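# Workshop Tips: Keeping Stock and Job Records in a Small Workshop

This page is intended for owners and supervisors of small workshops who have recently begun to keep their stock, purchasing and job records in a business software package, or who plan to do so before the end of the financial year in February. The advice applies to any of the common packages. Where a menu or report is named, the wording is that used in Kokkonen, and users of Imar or Zatar will find the same functions under slightly different titles.

## Before entering anything

Records transferred from paper should be cleaned first. An old stock book often lists the same item under several names: "M6 bolt", "bolt 6 mm" and "6 mil bolts" may all refer to one drawer. Decide on a single name and write it on the drawer label before it is typed into the system. Correcting a name afterwards is possible in most packages, but the earlier purchase orders will usually continue to show the old one.

Item codes should be short. A code of two letters and three digits is sufficient for most workshops. Avoid codes that contain the supplier's name, as suppliers change and the code will then mislead. The letter O and the figure 0 should not both be used in the same list.

Units of measure deserve particular care. Sheet material may be bought by the sheet and used by the square metre; adhesive may be bought by the case and used by the tube. Enter both the purchase unit and the issue unit, and check the conversion with a small test order. An error at this stage will affect every stock value that follows.

## Setting reorder levels

The reorder level is the quantity at which the system will suggest a new order. It should cover normal use during the supplier's delivery period, with a modest allowance for delay. For fixings and abrasives, a workshop that uses around 200 pieces a week and waits 2 weeks for delivery should set the level somewhat above the quantity used in that time. Expensive items which are used seldom are better left without a reorder level and bought against a particular job.

Levels should be reviewed when a regular contract begins or ends. It is common to find that a level set for a contract long since completed is still producing orders, and that the shelf is full as a result. 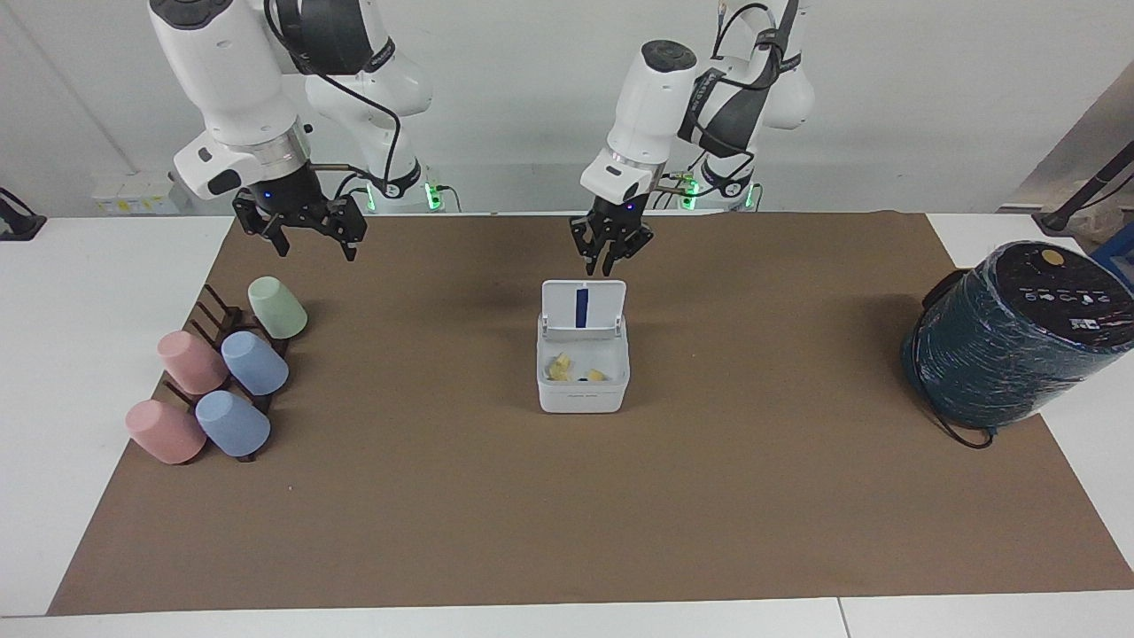 **Should every screw and washer be booked out to a job?**

Low-value consumables are best treated as a general workshop cost. They may be received into stock in the normal way and then issued in whole boxes to a single overhead account. Booking them out singly takes more time than the items are worth, and staff who are asked to do so will generally stop recording the larger items as well.

## Recording time and materials on jobs

Each job should be opened in the system before materials are drawn for it. Where this is not practical, a numbered paper slip may be used and entered later the same day. The slip should carry:

- the job number or, if there is none yet, the customer's name
- the item code and quantity
- the initials of the person drawing the item
- the time at which it was drawn

Slips should be kept in one tray near the stores door. Once entered, they should be struck through with a coloured pen and retained until the next stock check.

Hours are to be entered in quarters. Finer divisions give an impression of accuracy that the figures seldom support. Setting-up time and cleaning-down time should have their own codes, so that quotations for repeat work can be prepared with the setting-up time shown separately.

Offcuts returned to stock require a rule. A sensible one is that any piece large enough for a known job is returned under its own code at a reduced value, and anything smaller is written off to the job from which it came.

## Checking stock

A full annual count is still required by many accountants, but a rolling check will make it much easier. Select 30 items every Friday, print the count sheet with the quantity column left blank, and ask someone other than the storekeeper to fill it in. Differences should be looked into before the figure is corrected. The usual causes are a delivery booked in twice, a wrong unit of measure, or material moved to a different shelf without a transfer being recorded.

Do not post corrections while orders are being received. If the package allows it, lock the location for the period of the count.

## Access and copies

Each member of staff should have a separate login, even where a single computer is shared at the bench. Permission to change prices and to delete records should be limited to the office. In Kokkonen this is set under *Users > Roles*.

Where the package is hosted by the supplier, backups will normally be made automatically. A monthly export of the item list, the open orders and the customer list should nevertheless be saved to a separate drive. Workshops that moved from the older Stultix package should keep their final export in its original form, together with a printed list of the column headings, which differ from those now in use.

A shared computer in a dusty area should be fitted with a washable keyboard cover. The fan grille should be brushed out monthly with the machine switched off at the wall.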